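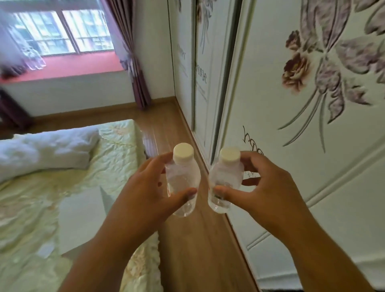
Vodurero Support
Subject: Object tracker merges clear bottles during two-handed tasks
Status: Open, waiting on customer
Product: Vodurero home demonstration kit, trial account
Opened by: Fidelina Muñoz
Assigned to: Oskari Valtonen
Topic: Tracking and labels

Fidelina Muñoz, 9:40 am
We're evaluating your kit for Restrepo. The plan is to record people doing household jobs from head height and use the labeled clips to train a two-armed robot. The recording side has been fine. The automatic labels are another matter.

Your product page says the tracker follows up to five hand-held objects "in ordinary homes, with no setup." I have a person holding a water bottle in each hand, and your software calls them one object. The label reads "bottle" and the outline goes around both of them. When the hands move apart it splits the outline, then gives the left bottle the ID that belonged to the pair and the right one a new ID. When they come together again the new ID disappears.

That makes the clips useless to us. A robot trained on them would be told that an object vanished out of a closed right hand.

Is this a known limit, or is something set wrong?

Oskari Valtonen, 10:25 am
Hi Fidelina, thanks for writing in. Clear plastic can be a challenge for any vision system. Please try the following:
Wipe the lens.
Update the desktop app to the current release.
Record in even light, away from windows.
Place a colored sticker on each object.
Let us know if this solves your problem!

Fidelina Muñoz, 10:50 am
Lens wiped, app was already current.

I'm not doing the other two. People's bedrooms have windows. If I have to draw the curtains and put stickers on the bottles, that is setup, and your page says there isn't any. We also can't have stickers in the training data, as the robot's bottles won't be wearing them.

Please pass this to someone who works on the tracker.

Oskari Valtonen, 11:35 am
Understood. I've added Daichi Hoshino from the tracking team. Could you attach a still from a recording where it goes wrong, with the overlay turned off?

Fidelina Muñoz, 1:10 pm
Attached.

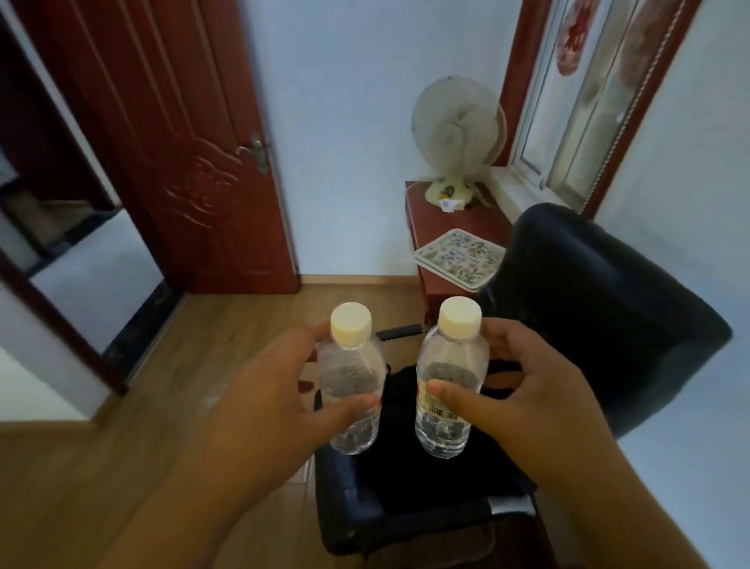 Bottles held upright over the office chair, small gap between them. Overlay off.

You can see chair through both bottles, and I understand why that's harder than a coffee mug. But there is a gap, each one has its own cap, and there's a hand on each. I would have expected the hands alone to settle it.

Daichi Hoshino, 2:30 pm
Hello Fidelina. I looked at the uploaded clips. A few findings.

1. Hand tracking is correct. Left and right keep their identities all the way through.
2. The object step runs separately and doesn't look at the hand results. It joins regions that have the same class and sit close together, to stop a single item from being split when fingers cross in front of it. With clear bottles side by side, it joins too much.
3. The barcode label on the right bottle helps when it's in view. When the thumb or the angle hides it, the merge comes back.

There is a setting called Join Distance under Advanced, default 15. Please set it to 2 and process the same clips again. You don't need to record anything new.

Fidelina Muñoz, 3:45 pm
Done, same clips. Results:

Bedroom clip: bottles stay separate for most of it. Still merges when they nearly touch.
Office chair clip: stays separate. However, the left bottle is now split into a cap and a body whenever fingers wrap around the middle.

So I've traded one bug for another, and neither setting gives me labels I would pay for. Wilson Arboleda, who signs off on purchases here, asked whether the demo video on your site used the default. It shows opaque cups, well apart, on a plain table. I had no answer for him.

Daichi Hoshino, 4:20 pm
The video uses the default. The cap and body split is what I'd expect at 2, and I don't think a value in between will be reliable for clear objects.

We have a test build that assigns at most one object to each closed hand before joining regions. It was planned for November and I can't promise that. It also doesn't handle a single object held in both hands, so please don't use it for trays or boxes. I can enable it on your account if you'd like to judge it yourself.

Fidelina Muñoz, 4:35 pm
Enable it, please. I'll run these clips plus a set with one bottle passed from hand to hand, and I'd like the trial clock paused while I do. I'm leaving the ticket open until I've checked the labels by eye.

Oskari Valtonen, 4:50 pm
Test build enabled, trial paused. I've also asked Nana Acheampong, who looks after the product page, to review the "no setup" wording. Status changed to waiting on customer.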